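The Mouse Drawer

When I took over the supply corner for our building newsletter, Arsen Tkachuk told me I'd run out of things to write about by November. Well, it's November, and I have a whole item on one drawer, so there!

Some of you know the drawer I mean. It's the white one under the pale desk near the window, the one that everybody at Szekeres (that's the upstairs office, for the newer folks) uses as a kind of retirement home for corded mice. You get a new laptop, you get a wireless mouse with it, and the old one goes in the drawer with the cable still on. Then someone else does the same thing. I did it myself last spring and felt very tidy about it.

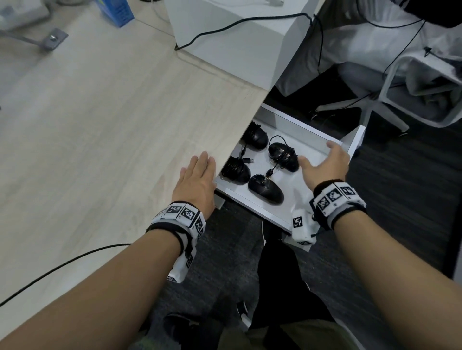
Supply Corner — Issue 18, page 4

So we finally gave the drawer some attention. I'm a big believer in wrapping the cord around the body of the mouse before it goes away, and I know that puts me at odds with the people who fold it in a bundle and set it on top. Ekkachai Khamphan is a bundler. He says wrapping puts a strain on the cable right where it goes into the shell, and he may well be right, but a bundle comes undone the minute you shut the drawer with any enthusiasm and then you're picking one long knot out of the back with a ruler. If you have strong feelings about this, my inbox is open — I got more mail about the label maker than about the parking lot, so I know you're out there.

The other thing I'd say is to get them out onto the desk before you decide anything. I used to sort inside the drawer, kind of pushing things from one side to the other, and all I ever did was make the same pile in a new place. Up on the desk you can see what you've got. Look at the whole cable, not just the plug, and look hardest at the spot where it meets the mouse. If there's anything frayed there, put it with the electronics recycling and don't talk yourself into giving it one more year.

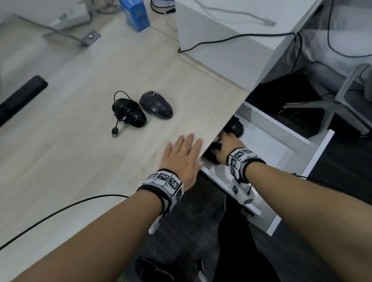 Two out on the desk and a hand back in the drawer.

Which brings me to the recycling. The bin from Skulance is still down by the loading door, and it takes mice, keyboards, chargers and loose cables. It doesn't take batteries! Please, please check. The last pickup weighed in at 400 pounds for the whole building, which I thought was pretty great until Arsen pointed out that a fair amount of that was one old copier.

If you need a plain corded mouse, by the way, come ask before you order one. I keep a short list of who's looking, and the front desk at Culine has already asked for a spare for their sign-in computer. They don't care about the color or the shape as long as it clicks. Same goes for anybody at Sikden who's still sharing one between two desks (you told me this at the coffee machine, I didn't forget).

Next time I want to get into the cable box, which is a much bigger job and will probably take me a couple of lunch breaks. If you dropped a cable in there and you know what it's for, tie a scrap of paper on it before I get to it. Anything I can't match to a machine goes downstairs. Extension 2275 if you want to argue.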